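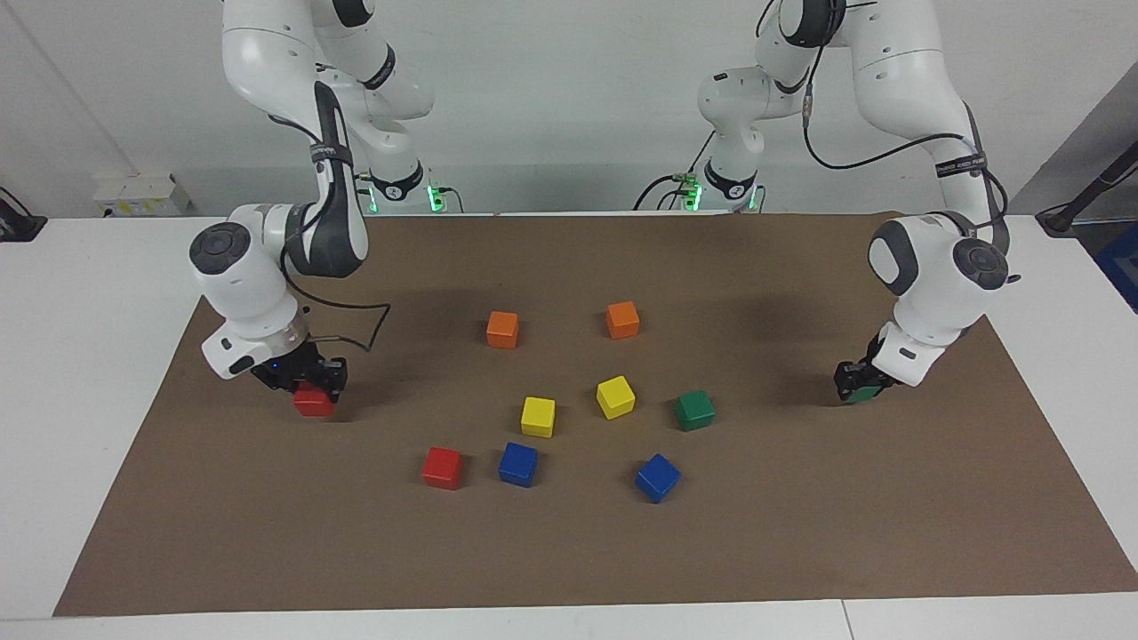

Coloured cubes on the brown paper mat, orange pair at the back.

Home | Games | Rainy day | Crafts | Contact

Colour sort with cubes, the quick version

By Stamatia Makris. Last updated: August

You need: cubes in a few colours, big sheet of brown paper, a table. Timer if you've got one.

1. Paper down flat. Tape the corners, it slides otherwise.
2. Tip the cubes in the middle. Loose heap, gaps between them, no stacking.
3. Pick a colour. Red one side, green the other, then teh rest wherever you like.
4. Lift, don't push. One cube per hand.
5. Set 60 seconds and go. Too easy? Do 9 rounds and swap the sides each time.

Wooden or foam both fine. Avoid shiny paper, cubes skid all over. Muddle them up agian before the next go.

12 comments | 3,784 shares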